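コスター経営大学院　公開フォーラム「都市と事業資産」
分科会発表者および一般参加者の募集について

コスター経営大学院(Kostar)は、春季公開フォーラム「都市と事業資産」の開催にあたり、分科会の発表者ならびに一般参加者を下記のとおり募集いたします。実務に携わる方、大学院に在籍する方、公共部門において施設・用地の管理を担当される方からの幅広い応募をお待ちしております。

1. 開催の趣旨

公共交通、上下水道、港湾などの事業を営む組織は、本来の業務のために取得した土地や建物を多く保有しています。これらの資産をどのように評価し、どの範囲まで収益事業に供するかという問題は、財務、法務、都市計画、利用者対応の各部門にまたがるため、一つの部署のみで結論を得ることが難しいとされてきました。

本フォーラムでは、資産の活用を経営教育の課題として取り上げ、実務家による講演と、公募による分科会発表を組み合わせて議論を行います。前回のフォーラムでは賃貸借契約の更新をめぐる交渉が主な論題となりましたが、参加者からは、契約以前の段階、すなわち庁内または社内での合意形成について扱ってほしいとの要望が多く寄せられました。今回の構成はこの要望を踏まえたものです。

2. 日程および会場

開催時期　3月(二日間。詳細な日程は採択通知とあわせてお知らせします)
会場　コスター経営大学院スコスタンソープ校舎(Skostanthorpe)大講堂および演習棟
使用言語　日本語および英語(大講堂での講演には同時通訳が付きます。分科会には通訳は付きません)

遠方の方のために、大講堂での講演に限り映像配信を行います。分科会の配信は行いません。配信のみの視聴を希望される場合も、第6項の手続による申込みが必要です。

3. 講演者

次の各氏による講演を予定しています。演題は仮のものであり、変更となる場合があります。

セタレ・アサディ氏(ガファリ社 不動産事業部長)
「遊休地の棚卸しから始める収益計画」

ヨラーン・クン氏(コスター経営大学院 教授、組織論)
「資産をめぐる部門間の対立とその調整」

タムノエミ・バログン氏(フォーキックス社 最高財務責任者)
「投資判断における評価期間の設定」

ガファリ社(Ghaffari)およびフォーキックス社(Forkix)には、講演のほか、大学院生を対象とする個別面談にもご協力をいただきます。面談の申込方法は、参加登録を完了した大学院生の方に別途ご案内します。

4. 分科会発表者の募集

(1)分科会の区分

第一分科会　資産評価と会計
第二分科会　賃貸借、共同開発および契約実務
第三分科会　利用者および近隣との関係
第四分科会　人材育成と組織

発表は一件につき三十分とし、うち十分を質疑に充てます。共同発表は三名までとします。複数の分科会への応募は可能ですが、採択は一人につき一件に限ります。

(2)応募資格

次のいずれかに該当する方とします。

・事業会社、公共団体またはこれらに準ずる組織において、資産の管理、開発または財務に関する実務経験を三年以上有する方
・経営学、都市計画、法学、会計学または隣接する分野の大学院に在籍する方
・上記と同等の知見を有すると選考委員会が認めた方

国籍および居住地は問いません。大学院生が応募する場合は、指導教員の承諾をあらかじめ得てください。承諾書の提出は採択後で差し支えありません。

(3)提出書類

ア　発表要旨　800字以内(英語の場合はこれに相当する分量)
イ　略歴　様式自由、一枚以内
ウ　発表に用いる事例の公表可否に関する確認書(所定様式)

発表要旨には、扱う問題、用いる資料、得られた知見または見込まれる知見を明記してください。既に他の学会や研究会で報告した内容を含む場合は、その旨と相違点を末尾に記載してください。事例の当事者名を伏せる場合も、選考委員会に対しては当事者名を開示していただくことがあります。開示された情報は選考の目的にのみ使用し、選考終了後に破棄します。

(4)締切

12月24日(土)正午必着。郵送、電子送信のいずれも受け付けます。締切後に到着した書類は、理由のいかんを問わず選考の対象といたしません。受領後の書類の差し替えも原則として認めませんが、連絡先および所属の変更については随時お申し出ください。

(5)選考

選考委員会は、ヨラーン・クン教授を委員長とし、学内外の委員により構成されます。選考にあたっては、論題の明確さ、資料の信頼性、実務上の示唆の三点を重視します。完成した研究であることは要件としません。途中経過の報告や、期待した成果が得られなかった事業の検証も歓迎します。

選考の結果は、採否にかかわらず応募者全員に書面で通知します。選考の経過および個別の評点に関するお問い合わせには応じかねますので、あらかじめご了承ください。

5. 発表者への支援

採択された発表者は、二日間の参加費を免除します。共同発表の場合は全員を免除の対象とします。大学院生および所属組織から旅費の支給を受けられない方については、申請により、本学の規程に基づき交通費および宿泊費の一部を補助します。補助を希望する方は、発表要旨の提出時にその旨を書き添えてください。補助の希望の有無が採否に影響することはありません。

発表資料は事前に事務局へ提出していただきます。提出された資料は、発表者の同意を得たものに限り、終了後に本学図書室において閲覧に供します。論文集の刊行は予定しておりません。

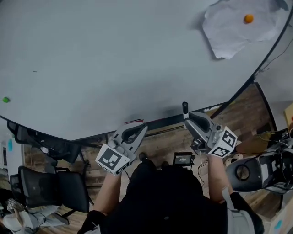
6. 一般参加者の募集

発表を伴わない一般参加も募集いたします。大講堂の定員は717名、分科会を行う演習棟の定員は四室の合計で286名です。大講堂での講演のみに参加される方と、分科会にも参加される方とで申込区分が異なりますので、ご注意ください。申込みが定員を超えた場合は抽選とし、当選された方に参加証をお送りします。

分科会への参加を希望される方は、申込書に第一希望および第二希望の分科会を記入してください。当日の分科会の変更は、空席がある場合に限り、演習棟一階の受付にて承ります。

手話通訳、文字通訳、車椅子用の座席その他の配慮を必要とされる方は、申込時にお知らせください。託児については、事前の登録により初日、二日目とも利用いただけます。

7. 運営補助員の募集

フォーラムの開催にあたり、二日間の運営に従事する補助員を若干名募集します。

業務内容　受付、会場案内、講演者の誘導、質疑時のマイク係、配信担当者の補助
応募資格　本学または他大学の大学院に在籍し、両日とも従事できる方
求める能力　日本語での応対に支障のないこと。英語での応対が可能な方を優先します
待遇　本学の規程による時給を支給。昼食を支給。交通費は実費を支給します
選考方法　書類および短時間の面接

補助員は、担当の時間帯を除き、講演および分科会を聴講することができます。開催の前週に事前説明会を行いますので、必ず出席してください。他の奨学金等により就労に制限のある方は、応募前に支給元へ確認のうえお申し込みください。

8. 個人情報の取扱い

応募および参加申込みにあたって提出された個人情報は、選考、連絡、参加証の発行および統計の作成にのみ使用します。協力企業への提供は、個別面談を申し込まれた方について、本人の同意を得た範囲で行います。

会場内では記録のための撮影を行います。撮影を希望されない方には受付で所定の名札をお渡ししますので、係員にお申し出ください。

9. 問い合わせ先

コスター経営大学院　公開フォーラム事務局
スコスタンソープ校舎　事務棟1080号室

発表者の募集に関すること　パリサ・サファヴィ
一般参加、配信および会場での配慮に関すること　アッバス・アサディ
運営補助員に関すること　事務局代表窓口

お問い合わせは、書面または本学ウェブサイトの問い合わせ欄よりお願いいたします。電話での受付は行っておりません。所定様式は同サイトの「公開フォーラム」の頁から入手できるほか、事務局の窓口でも配布しています。

コスター経営大学院　公開フォーラム事務局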